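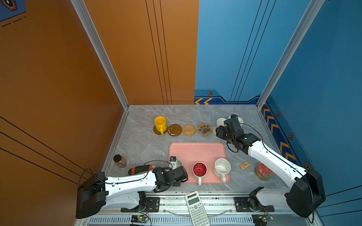
gravelpit: Did you get a report number before you left the desk? Everything else hangs on that.

Yes got one, adding it to the post. Sorry for the edit mess.

My stolen bandsaw is sitting in a pawn shop — how do I get it back without paying for it?
posted by tallgrass_b

Somebody broke into my shed in May and took a bandsaw, a drill set and a bag of hand tools. Reported it next morning. Fast forward to Tuesday, I'm in the Busitz pawn store on Namatcombe Road and there's my saw on the shelf. Same dent on the cover, my initials scratched under the table. Tag says $358. Clerk was polite but says I can buy it or "have the police call us". I only paid a little more than that new!! Called the non emergency line, they took a message. Do I just pay and fight it out later? Worried it gets sold. I have the receipt and a photo with the serial number showing.

gravelpit
Don't pay yet. Call back and ask for whoever has your case, give the report number, and use the words "I have located the property." Then give them store name, the item, tag price, serial. In most states an officer can put a hold on the item and the store can't sell it while the hold is on. Ours lasted 20 days and was renewed once, yours may differ so ask. Get the hold confirmed, in writing if they'll do it.

Also check the serial you have against the serial in the report. Mine had two digits swapped and it sat in the database doing nothing.

After that it depends on the state. Some places the police take it as evidence and you get it when the case is done. Some places the store keeps it until a judge says who owns it, and you file a short claim in small claims court. Filing fee was 20 bucks for us. Bring receipt, photos, report. If someone gets charged ask the prosecutors office about restitution, they have a form for it and it has a deadline.

If your insurance already paid you for the saw, call them before you do anything. It might be theirs now.

Cuvorden_tools
just take it back its yours. they cant stop you

northfork
Please don't do the above, walking out with it can get YOU arrested and the store has cameras. Agree with gravelpit. One thing to add, look for the rest of your stuff. Pawn stores usually have to log who brought it in, they won't show you but the detective can pull it, and the same seller often shows up at other stores. My neighbor's drills turned up two towns over that way. I keep all my serials in Zou now, but a notebook works fine.

Comments (4)

tallgrass_b: Detective called back, hold is on as of this afternoon. Serial in the report was missing a letter, fixed now. No sign of the drill set yet

gravelpit: Good. Put the end date on your calendar, call a few days before

dustyrhubarb: waited nearly 20 weeks for mine, bring a truck and gloves when they finaly release it

northfork: does the evidence room there need an appointment? Ours did

Contact us | Posts are opinions of members and are not legal advice | © Namatcombe Neighbors Help | Back to top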